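5.3 Loss of wrist tracking during contact-rich tasks

Of the 296 demonstrations recorded for the Sodora kitchen set, most were usable as captured. The failures that remained were concentrated in the dumpling transfer task, where the operator moves each dumpling from a skillet to a bowl with a spatula. We first put these down to operator error. Hatem Tawfik, who reviewed the logs, found that the recorded position of the right hand jumped sideways in a single step and then stayed offset until the end of the episode. The offset did not show up in the video, so our automatic checks passed these episodes.
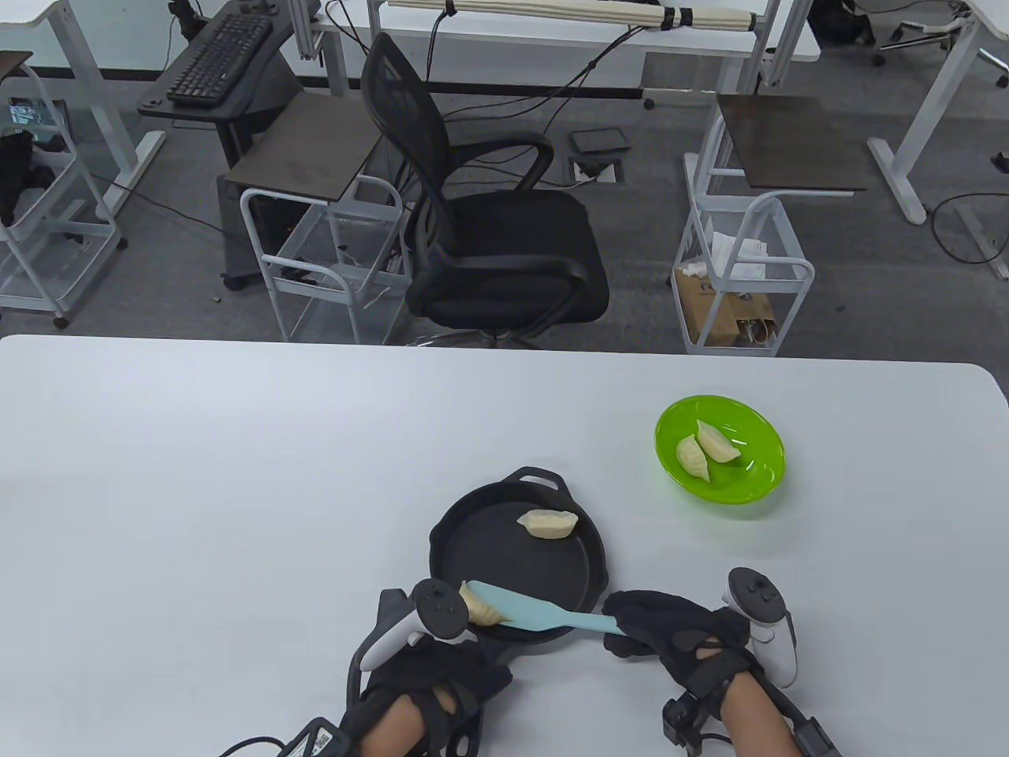

Figure 3. Dumpling transfer with the spatula, skillet and bowl. One controller is clutched in the left hand; another is strapped to the right.

Tracking faults of this kind matter more in tool use than in plain grasping, as a small error at the wrist grows along the length of the tool. In the transfer task the right hand grips the end of the spatula's handle while the flat head works under a dumpling at the near-left edge of the pan. A wrist error that would be harmless when picking up the bowl is enough to place the head beside the dumpling, or into the wall of the skillet. When a policy trained on the faulty episodes was run on the Kiani arm, it pressed the spatula into the pan rim and tripped the force limit 2 times before we stopped the trial.

We traced the jump to the controller mount. If the strap slipped during a scooping motion, the Ondeo filter treated the slip as real hand motion and kept it. Zeeshan Rajput added a check that compares the two controllers over a window of 200 ms and flags any step the arm could not physically make -- flagged episodes are now held out of training. The check does not catch slow slips, and those still have to be found by hand.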